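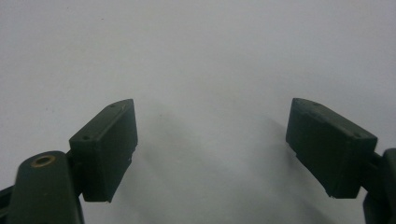
Table surface, ref. section 1.

Juler Bead Repair – Finishing Room
Inspection checklist, table and finished goods
Date: October 16, 2024
Inspected by: Pavithra Poojary
Copy to: Amparo Guzmán, Azlan Lumbantobing

Ratings: OK / Monitor / Action. Comments are required for Monitor and Action, optional for OK.

Section 1. Table

1.1 Surface smooth to the touch, no raised spots or splinters – OK
1.2 Surface clean, no adhesive residue – OK
Comment: Wiped down with the Pinadia cleaner before the inspection. Previous report (August) noted glue near the back edge. Removed.
1.3 Height from floor 700 mm, all four legs – OK
1.4 Table does not rock under hand pressure – Monitor
Comment: Slight movement at the rear left leg. Foot adjusted by half a turn. Check again at next inspection.
1.5 Edges free of chips and sharp corners – OK
1.6 Lighting even, no glare at seated eye level – Monitor
Comment: Light falls off toward the front edge. Sufficient for sorting, marginal for knot inspection. A second Heiskanen lamp was requested in August and has not been delivered.

Section 2. Floor and seating

2.1 Floor clear of dropped beads for 18 inches on all sides of the table – Action
Comment: Two beads found under the chair. Slip hazard. Swept during inspection. Sweeping is to be done at the end of each shift and initialed on the door sheet, which has no initials for the last four shifts.
2.2 Chair casters lock – OK
2.3 Power cords routed behind the table – OK
2.4 Walkway to exit unobstructed – OK

Section 3. Finished goods, elastic bracelets

Sample: job 154, white round beads, no clasp. Lay the piece flat on the table and let it settle before starting.

3.1 Beads seated against each other, no cord showing at rest – OK
3.2 Bead finish glossy and consistent – OK
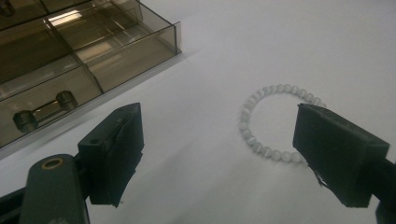
The pale band in these beads moves with the light, so turn the piece before marking a streak as a scratch. Two pieces from the previous batch were rejected for this and had to be reinstated.

3.3 No chipped drill holes – OK
Comment: Checked with the 10x loupe. Run a fingertip along the inner side of the loop as well. A chipped hole will cut the cord.
3.4 Knot holds under steady pull for 23 seconds – OK
3.5 Knot tail trimmed and tucked inside a bead – Monitor
Comment: Tail is tucked but slightly long. Acceptable for release. Anselmo Benavides to trim closer on the next batch.
3.6 Piece returns to its resting size after stretch – OK
Comment: It does not have to lie as a true circle. A slight oval is normal with this cord and is not a defect.
3.7 Small parts warning included with packing slip – Action
Comment: Missing from the slip. The Clurketti slips were reprinted without the warning line. Hold the job until corrected slips are on hand.

Section 4. Follow-up

2.1 – Maribel Alvarado, door sheet to be reinstated immediately
3.7 – Azlan Lumbantobing, corrected slips before release of job 154
1.4, 1.6, 3.5 – carry forward to next inspection

Reinspection required: sections 2 and 3 only.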